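4.2 Light and use of the common hall

Our group studied the two-story hall of the Drirngate building during 45 hours in the first part of summer. We wanted to know which places students choose to sit, and if daylight has influence on this choice. In total we wrote down 941 seat choices, and nearly 45 percent of them were close to the glass wall.

The gallery was less popular than we expected. Students told us that it is pleasant to look down from there, but the tables are small and the sound from the ground floor comes up very clearly. 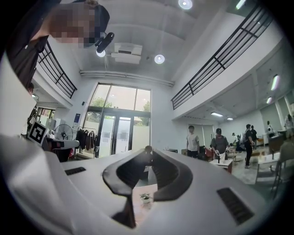 Text: Student group 3, Rønning study program
July 9, 2021

The hall has a white panelled ceiling with round lights and a projector. Black railings follow the gallery, and trees can be seen through the tall windows. We think the ceiling lights could be divided in zones – at present one switch controls all of them. In August we will repeat the measurements with the lights near the glass turned off.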